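When a Robot Pushes Too Hard

Have you ever shut your eyes and tried to find your cup on the table? You probably reached out slowly, patting the air, in case you knocked it flying. Robots have to be careful in much the same way, and sometimes they get it wrong. This is the story of a robot arm in Dirnstead that got it wrong one Friday morning, and of the people who worked out why.

The arm had quite a simple job, or at least it sounds simple to you and me. It had to slide little blocks across a board, nudging each one along with the end of a rod. It had done 926 pushes without any trouble at all. On push number 927 there was a loud crunch! The rod had come down too low and pressed its tip hard into the wood, and the arm stopped dead.

Stopping was exactly the right thing to do. Inside the arm are sensors that feel how hard it is pressing, a bit like the feeling in your fingertips. If the push gets too strong, the arm locks itself still and waits for a grown-up to come and look. Engineers call this a protective stop.

Osaze Wike, the engineer on duty, did not touch the arm straight away (and quite right too). First he pressed the big stop button, so that it couldn't start moving again while his hands were near it. Then he looked for the fault. It was a loose clamp! The rod had slipped down by just a few millimetres, which is hardly more than the thickness of a couple of coins, but the robot didn't know. It still believed its rod was the old length, so it moved down just as far as before.

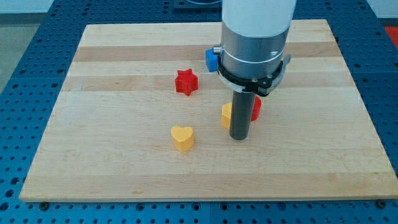

The rod points straight down, with its tip just above the board. Can you spot the yellow heart and the red star?

Osaze tightened the clamp, measured the rod again and typed the new number into the computer. Now the team at Dirnstead checks the clamp every 500 pushes, and the arm goes slowly for the first few afterwards, just to be safe.

Words to know
Sensor: a part that notices something, such as a push, a sound or a light.
Clamp: a part that grips something tightly and holds it in place.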